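4. Folding shorts and other small items

This section covers shorts, swimwear and children's clothes. For shirts, go back to section 3. For towels and bedding, see section 5.

Before you start

Unroll the Marton folding mat on a flat surface at waist height and smooth it towards the corners. Keep the Orkex folding board within reach. Clothes should be fully dry. Cotton and towelling often feel dry on the outside while the waistband is still damp, so check there first.

Caution: Do not iron on the mat. Do not put hot clothes on it straight from the tumble dryer. Leave them for 11 minutes with the dryer door open.

Laying out

1. Take one item from the pile and put it down on the mat. Do not try to fold it in the air.

2. Find the waistband. On elasticated shorts it is the gathered strip, and it will pull the cloth around it into a bunch.

3. Turn the item so that the waistband is furthest from you. 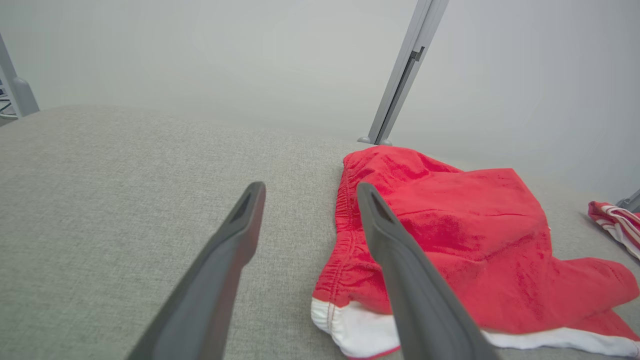 4. Hold the waistband at both ends and stretch it gently, then let it go. Do this twice if the cloth stays bunched.

5. Smooth each leg from the waistband down to the hem with the flat of your hand. If the hem has a contrast trim, check that it is not turned under.

Note: Red and other strong colours can mark white trim if they are stored damp. If in doubt, air the item overnight before folding.

Folding

6. Fold one leg over the other so that the side seams meet. The seat will stick out in a point. Tuck this in.

7. Place the Orkex board across the middle and fold the hem up over it to meet the waistband.

8. Slide the board out sideways. Press down with your palm to let the air out.

9. For drawers less than 7 cm deep, leave the item as it is and store it flat. For deeper drawers, fold it once more and stand it on its folded edge.

Caution: Do not pull the board out by its corner. The edge can catch on terry loops and drag a thread.

If the fold springs open, the elastic is usually twisted. Go back to step 4.

Text revised in February by Ecaterina Nedelcu.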